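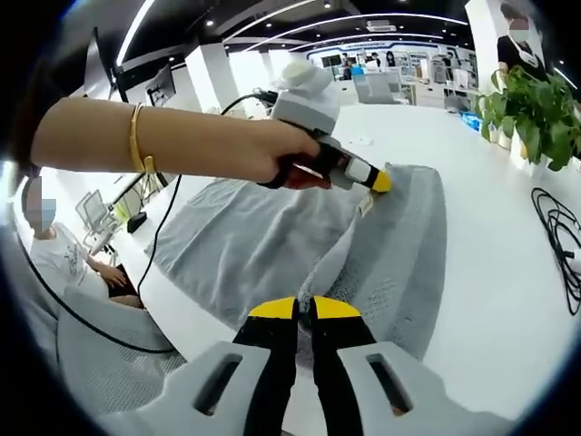
About Fitunon

Fitunon records people doing ordinary handwork and turns the recordings into training material for robots. Our customers are companies and university labs that build robot arms and need them to handle soft, floppy things: towels, mats, bags, shirts, cable. We do the showing. They do the training, or we do it with them if they ask.

We started as a two-person side project called Zotside, working out of a rented desk and teaching one arm to put lids on jars by remote control. The lids went fine. Then a customer asked for folded cloth, and we spent most of a winter finding out how little of what we knew carried over. Cloth has been the larger part of our work ever since. The company took its present name when we moved into the Devadiga building, where we still are.

How we work

Most of our recording is done by hand. An operator holds a gripper that has the same fingers a robot would have, with a camera on it, and does the task with that instead of with bare hands. The view from the gripper is kept along with its position and how far the fingers are open. For cloth we usually put two people at the table with a gripper each, so one can hold an edge while the other lifts or turns.

We also run remote control sessions, where the operator sits apart from the arm and moves it through a pair of handles. This is slower, and we use it when a customer wants the exact motion of their own arm. It is also how we check hand recordings. If a task can't be done over remote control at all, we want to know before anyone trains on it.

A normal order is 238 good takes of one task. A take is good when the task is finished, both hands stay in range of tracking, and a reviewer who wasn't at the table signs it off. Operators work in blocks of 40 minutes and then change places or rest their wrists. Between takes the piece is put back in a new position, sometimes flat and sometimes in a heap, so that the robot doesn't learn only one starting point.
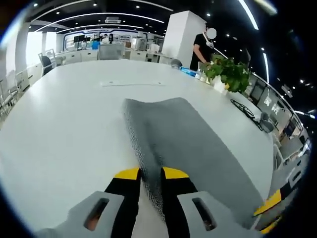 Reading time: 3 min

Mats and other stiff goods

Felt mats came to us through the Runport program, our shared set of tabletop tasks. A mat holds a ridge when it is pinched, and a towel mostly doesn't, so the two need different takes even when the written instruction is the same. Runport now covers 70 tasks. Each one has a short task card that gives the starting position, the finished position and what counts as a failed take. Customers can order from the cards as they stand or send us their own.

Failed takes are kept and labeled. Several labs have asked for them, and we charge half price.

Who works here

Our operators come from sewing rooms, hotel laundries, kitchens and warehouses. A few came straight from school. We don't ask for a technical background. New operators get two weeks of paid training, the first of it spent on nothing but picking up and putting down, and they start on real orders in the third week. The engineering group is smaller and looks after the grippers, tracking, storage and the remote control station. Everyone in it takes a turn at the table each month.

Working with us

The smallest order we take is 50 takes, which is enough to find out whether a task card makes sense. Please send us the actual item if you can. Photos of a towel tell us very little about how it folds. We return all samples unless you tell us to keep them.

We hire operators twice a year, in March and again in the fall. Openings are listed on the jobs page. Visits to the recording floor are by appointment, mornings only, and we ask visitors to stay back from the tables while a take is running.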